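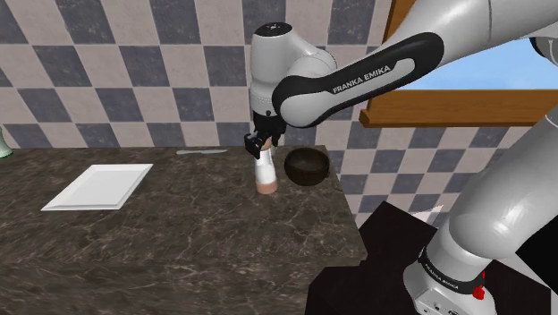 By Balthasar Ammann
Pluldale gripper comparison, frequently asked questions
Last revised 2025-02-05

What was compared?

Two finger controllers for the same parallel gripper, run in simulation on a Franka Emika arm. The first, Fandus, closes at a fixed speed and stops on a force threshold. The second, Bianchini, closes on a position profile and switches to force control when the fingers slow down. Arm, gripper model and objects were the same for both.

Which task was used for the main results?

A top grasp on a small upright container. The arm comes down over the container, closes both fingers around its upper part and holds. Lift and placement are scored separately and are not part of the grasp score.

How many trials were run?

500 per controller. Of these, 308 used starting poses shared by both controllers, so the two can be compared pose by pose. The rest used poses drawn separately for each controller. The tables in the report use the shared poses only. Older drafts mixed the two sets and should be discarded.

Why a top grasp and not a side grasp?

Side grasps need clearance at the level of the object, and the surface is shared with other items. A bowl right next to the container leaves little space for the hand at that height. A vertical approach keeps most of the hand above the neighbors and makes the finger controller, not the path planner, the main source of variation.

Are the other items on the surface part of the test?

They are obstacles. Contact with any of them before the fingers close is logged as a collision and the trial is marked invalid for the grasp score. It still counts in the collision table. A controller cannot improve its numbers by knocking things aside.

What counts as a successful grasp?

Both fingers report contact, the container tilts less than 9 degrees during closing, and contact holds for 100 consecutive control steps. All three conditions are checked by the Bramodus logger from simulator state. Camera images are not used for scoring.

Why does Bianchini score lower when the hand is off center?

With a lateral offset, one finger touches first. Bianchini reads the slowdown of that finger as a completed closure and goes to force control too early. The container is then pushed toward the other finger and often tilts past the limit. Fandus waits for force on both sides and tolerates the offset better. It is slower on well-centered approaches, and the difference shows up in the timing table.

Can Bianchini be tuned to fix this?

In part. Raising the slowdown threshold removes most of the early switches but increases peak force at contact. We have not found one setting that does well on both. Users who already have good pose estimates may prefer the default.

Does the camera position matter?

Not for the scores. It matters for review. From a low side view the arm can hide one of the fingers, and a reviewer cannot tell single contact from double contact. A view from higher up, looking down along the arm, shows the two fingers on either side of the cap and also the spacing to the bowl and the box. We suggest saving both views for any trial that will be checked by a person.
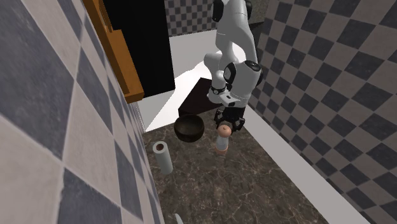

Can I use my own camera setup?

Yes. Cameras are defined in a separate file and can be added or removed without changing the physics. Rendering more views slows the run down. It does not change the control rate, which is tied to simulated time.

Do the results transfer to hardware?

We make no claim that they do. Finger friction is a single constant in these runs, and real pads wear. The ranking of the two controllers under offset is likely to be of more use than the absolute success rates. A hardware run at Pluldale is planned for March, with the top grasp only.

Is a suction gripper going to be added?

Not in this release. The contact model was set up for rigid fingers, and a suction cup would need its own seal model and its own success test.

My numbers differ from the report. What should I check?

Check the pose set first — most reports of this kind come from running all 500 trials and comparing them with the tables. Then check the control step. Both controllers were tuned at the default step, and Fandus is sensitive to changes in it because its threshold is applied to unfiltered force. Last, confirm that invalid trials are excluded from the grasp score. The logger keeps them in the same file with a status field, and a script that ignores the field will count them as failures.

Where do I report a problem?

Use the Bramodus issue form. Attach the log file, the camera file and the trial index. Reports without a trial index cannot be reproduced and are closed.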